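Workshop Tips from the Clastar Robotics Club
Laundry season edition
Posted 2 August 2018

Our summer project is folding! Every team picked a household job and folding clothes won by a mile, so this page is the stuff we keep repeating to each other across the workbench, plus a few things that came in from parents who were tired of seeing T-shirts folded badly. Most of it works whether you're training a pair of grippers or just trying to get through a basket at home.

Sort by how it behaves
Forget colors for now. Put stiff things together (denim, canvas, heavy jackets), then the floppy ones, then anything slippery. When you practice on ten stiff things in a row your hands learn what stiff feels like, and the same goes for the recordings. Team Pello mixed everything in one bin during their first week and ended up with a session they couldn't use for much.

Start with dish towels
Dish towels are wonderful. They're square, they're cheap, they lie flat, and you can do 40 of them in an afternoon without losing your mind. Fold in half, smooth from the fold outward, fold in half again. Once that's boring, move on to pillowcases, then T-shirts. Leave hoodies for last. We mean it about the hoodies.

Pinch the edge, then lift
New members always grab a big wad out of the middle. Go for a hem or a seam, close the fingers on a single layer, and lift a couple of inches before you move sideways. If two layers come up together, put it down and go again. For thin fabric, slide one finger under the edge first and let the other come down on top of it. Takes practice, feels great when you get it.

Keep the finger pads clean
Lint is the enemy. Wipe the pads with a barely damp cloth before each session and again when you switch from towels to anything dark. Don't use fabric softener sheets on them, they leave a film and then everything slides. A strip of masking tape wrapped sticky side out around your thumb is great for the corners.

Label left and right
Put the label where you can read it while you're holding the tool, and use the same wording in your file names. Team Rasusska swapped hands for a whole afternoon last December and found out when the folding clips all played backwards. Now we say it out loud before we start: left is left, right is right. Silly, and it works.

Screws
Snug with a hand driver, never a power driver. The holes in printed parts strip very easily, and a stripped hole means a new print and a long wait. If a screw keeps walking out, a tiny dab of removable threadlocker is fine on metal into metal. Keep it well away from plastic, some kinds will crack it. Spare screws live in the pill organizer on the second shelf – please put the lid back on!

Work on a bed if you can
Tables are what everybody reaches for first, and for towels they're perfect. For real clothes, though, a bed is a better place to learn. There's room to spread out a long sleeve, and the give in the mattress lets a fingertip get under a hem where a hard tabletop would just stop it. Pull the quilt tight before you begin, or you'll be pinching quilt along with the shirt (ask me how I know).
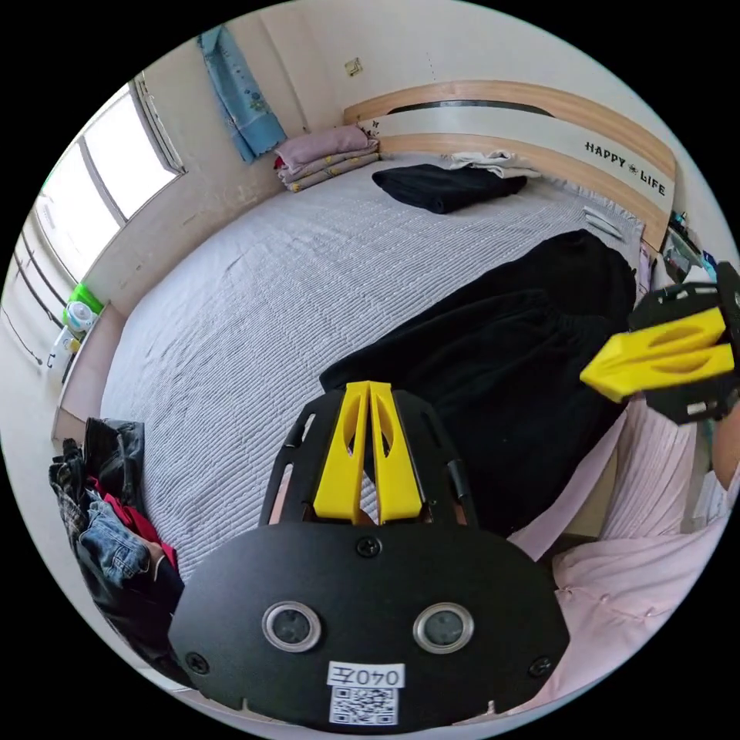

Dark velvet and other plush fabrics deserve their own practice time. They crease softly, they hide their own edges, and on video a black sleeve on a black body is just a dark shape. Find the hem by feel with your bare hand first, lay it toward you, and then pick up the grippers. On a pale quilt the outline shows up nicely. Brush the nap all one way before folding and the finished pile looks much better too.

Watch your daylight
A bright window beside the bed can wash out one side of the recording. Pull a thin curtain or turn so the window is behind you, then check a short clip before doing a long run. Nima Arabzadeh from team Taheri tapes a scrap of white paper to the quilt and checks that it looks white in the clip. Good trick, we all do it now.

Rest your wrists
Two hands up in the air gets tiring fast. Stop after 10 folds, shake out, swap jobs with your partner. One person folds, one resets the pile. The resetter has the harder job if you ask me, because every pile should start out a little different.

Our goal for the summer is 200 clean folds per team, and 2 teams are already past it. Go, go, go! Extra towels are always welcome, drop them in the blue tub by the door. Washed, please.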